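Consumer Electronics, Week 6 handout: How a phone camera joins two pictures

Please read this before the lab. The lab sheet is separate.

A panorama on a phone is made from many small pictures. The program looks for points which appear in two neighboring pictures, for example the corner of a window. Then it turns and bends one picture until these points agree. Last step is blending, so that the eye does not find the seam.

In the lab we use the Torasik app, version 2. It saves the matched points to a file, and you will need this file for the report. The Manalo app is also allowed — but it hides the points, so you must mark them by hand. My test panorama gave 445 matched points before filtering and nearly 70 after it. This is normal.
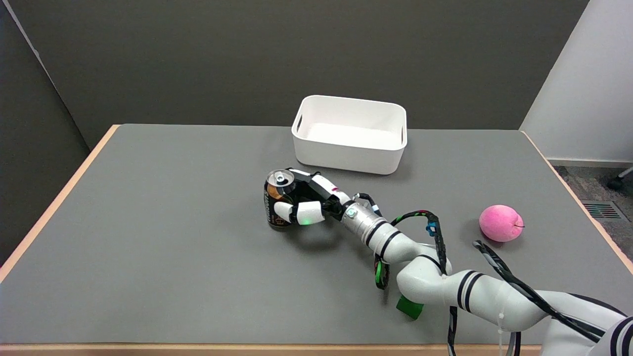 Parallax is the most common reason for a bad seam. When the phone moves to the side, near things shift more than far things, and no bending of the picture can repair both. Keep the phone over one point and turn only your body. Plain surfaces give a different trouble: a smooth gray tabletop has almost no points to match, while the yellowish lettering on a dark can gives plenty.

Reports are due 5th July, on paper or by the Indeck page.

Comments (2)
hallway_seat: Is the points file needed if we use Manalo?
mk: No, but include your marked pictures.

Shares: 3 | Contact the course office | © Hallcombe | Back to top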